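The five-minute basin

The bathroom basin is the most used fitting in most homes and one of the least looked at. It gets toothpaste, shaving foam, hair dye, muddy hands and the water from the flowers, and it is usually cleaned in a hurry with whatever is under the sink.

At the Lakham showroom, where 126 basins are on display at any one time, staff wipe down every one of them before the doors open at nine. The owners, who also fit bathrooms across the county, have strong views on how it should be done. Most of them come down to using less.

Less product, to begin with. Glazed ceramic is hard and smooth, and the dirt on a basin is mostly soap and limescale sitting on the surface. A drop of washing-up liquid in warm water deals with the soap. Limescale needs a mild acid, and white vinegar diluted by half will do for a weekly clean. Leave it for ten minutes, then rinse. Cream cleaners with grit in them are best kept for the oven door. They dull the glaze over the years, and once it is dull it holds on to dirt.

Taps are where people do the damage. Chrome plating is thin, and neat vinegar left on overnight can mark it for good. The showroom will not use it on metal at all. A damp cloth and a dry one are enough if the tap is wiped daily – the white crust at the base only builds up where water is left to stand.

Then there is the overflow. It is a small hole near the top of the bowl, it leads to a channel you cannot see, and that channel is often the source of a smell blamed on the drain. Pour a jug of hot tap water slowly into it once a month. A narrow bottle brush helps if the opening is wide enough. In March, when the fitters do most of their servicing, it is the thing they are asked about most.

The waste wants the same attention. Many modern stoppers lift out or unscrew by hand, and what is wound round the stem underneath explains why the water has been going down slowly. Put the overflow and the waste on the same day and the job is done for the month.

Cloths matter more than sprays. Ndlovu, a small firm that supplies cleaning materials to hotels and guest houses, sells packs of 50 in mixed colours so that the one used on the toilet never finds its way to the basin. The colours themselves are not important as long as everyone in the house agrees on them. Microfibre should be washed without fabric softener, which coats the fibres and stops them picking anything up.
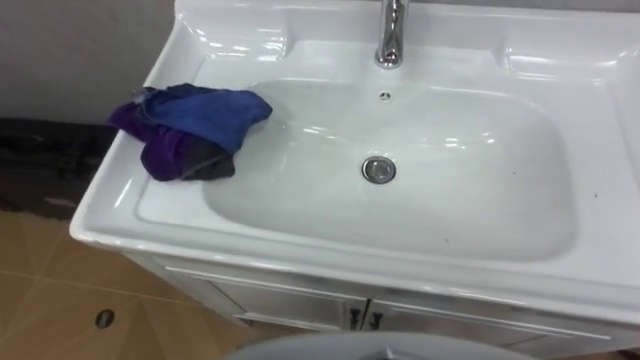 The order of work is simple. Clear the rim first, and take away the soap dish and the toothbrush mug. Wipe the back ledge and the base of the tap, then the flat parts of the rim, then the bowl from the top down, finishing at the waste. Rinse, and dry everything with a clean cloth. Drying is the step most often skipped, and in a hard water area it makes the biggest difference to how the basin looks the next morning.

Do not forget the front lip. Drips run over it and on to the cabinet, where they get into the edges of the doors and swell them if the core is chipboard. A new basin and cabinet from a mid-range maker such as Brarkberg costs nearly £700 before fitting, so a wipe along the top of the doors is worth the few seconds.

Stains that will not shift after two or three goes may be scratches filled with metal from a ring or a belt buckle. A proper ceramic cleaning paste, used sparingly, usually lifts them. Chips are another matter and need a repair kit.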